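Melby shoe rack promises a tidy hallway, but the numbers need a closer look
Dec 9, 2021

Another year, another shoe rack that is going to fix the front hall. Flastileo, a small furniture firm, has started taking orders for the Melby, a rack with tilted wooden shelves on a black metal frame. The company says the slope makes shoes easier to see and easier to grab on the way out.

Maybe so. Sloped shelves have been in shoe stores for decades, where a clerk straightens them all day long. A family hallway on a school morning is a different test, and Flastileo has not said much about how the Melby did in one. Its press sheet mentions "home trials" that began in June but gives no results and does not say how many homes took part.

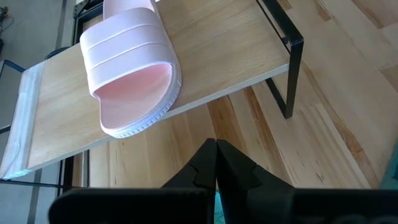
Slides and sandals are the obvious question. A sneaker with a rubber bottom will usually stay where it is put. Backless summer shoes are lighter, and with a toe-down slope there is only friction to hold them. The Melby has no lip along the lower edge of its shelves. Flastileo says a lip would "collect dirt," and that a clip-on rail may be sold later, at a price it has not set.

The rack itself costs $40 more than the flat-shelf Kurian, the firm's older model, which takes up the same floor space. Buyers get the tilt and a new frame for the money. They do not get an extra shelf.

Then there is the run size. Flastileo plans a first batch of 1000 racks and says 2000 people have signed up to hear about it. Signing up was free and put the visitor in line for a 10 percent coupon, so that figure says little about how many will pay.

Isau, the home goods chain that carries the Kurian, has not agreed to stock the new one. A store spokesperson said the chain was "looking at it" – and would not say when it would decide. For now, orders go through Flastileo's own site, and the buyer pays for return shipping.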